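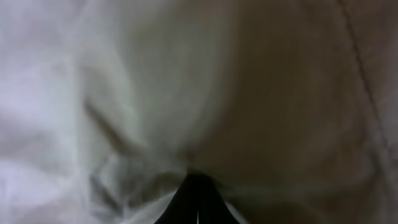 Why I put this together

Hi, I'm Ebony Tamihana. I worked the sorting floor at Tralden for 11 years before Deteo, our gripper setup, came in to handle the garment picking. Now I spend most shifts checking its grabs and labeling them (sitting down, which my knees love!).

What's in it

76 clips of clothes being picked up, all from the wrist camera, plus my notes on each one. Seams, pockets and twill get their own tags.
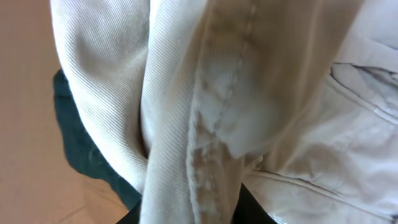

Off-white twill held between the fingers, stitched seam to the right.

What changed for us

Seven of us moved from picking to labeling and exceptions. Pay stayed put, training was paid, and we can stop the line whenever we want. I do miss chatting across the belt, so we eat lunch together now.

Known gaps

Close-ups make it hard to tell which garment you're looking at. If a tag looks wrong, open an issue and I'll fix it.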